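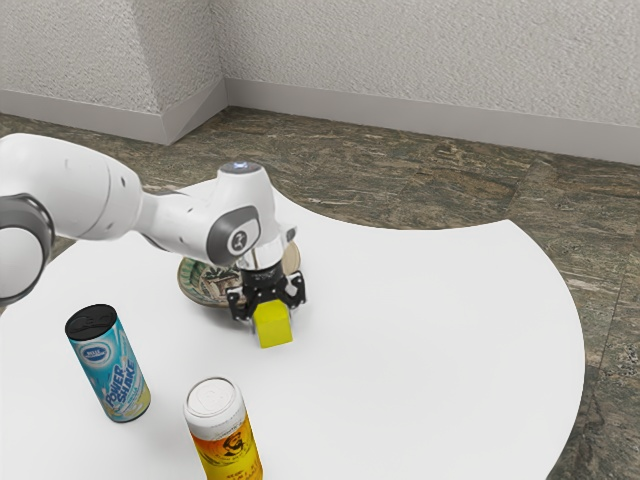

Gundano worktop, freeform edge, matte white.

Gundano Freeform Worktop
Sold by Llanos Workroom Supply

We carry the Gundano because customers kept asking for a table with a curved outline. We had doubts, and we still have a few.

Grukum, the maker, says the shape "invites people to gather." We can't vouch for that. What we can say is that a curved edge is kinder to your hip than a square corner, and that two people can work at this one without bumping elbows. The brochure also promises better focus. Ignore it.

The finish
The matte white coating cuts glare under strip lights, and that part of the pitch holds up. Grukum calls it stain-proof. Our own Jhosep Apaza left coffee, beet juice and marker on a sample overnight. The coffee and beet juice wiped off with dish soap. The marker did not. Call it stain-resistant and keep a blotter handy.

Size and fit
The top is 217 cm at its longest point. Measure your doorway first - the curve makes it awkward to turn in a hallway, and it does not come apart. It also won't sit flush against a wall on any side, so if your room is narrow, buy a rectangle. We sell those too, for less.

Base
Four legs, bolted from underneath, with leveling feet. The feet are decent. The hex key in the box is not, so use your own.

Brurnix edge guard
Grukum recommends the Brurnix clip-on guard as an add-on. It was made for straight edges and pops off on the tighter bends. We stopped stocking it in September.

Warranty
Nine years on the top, two on the base. Read the part about "normal use" before you get excited. Scratches aren't covered, and neither is sun yellowing.

Orders and returns
Lead time depends on Grukum, whose estimates tend to be hopeful. Returns are accepted unassembled, in the original crate. For a finish sample, ask for Yesenia Cárdenas at the order desk. Samples are free, and you should get one before you pay for a whole table.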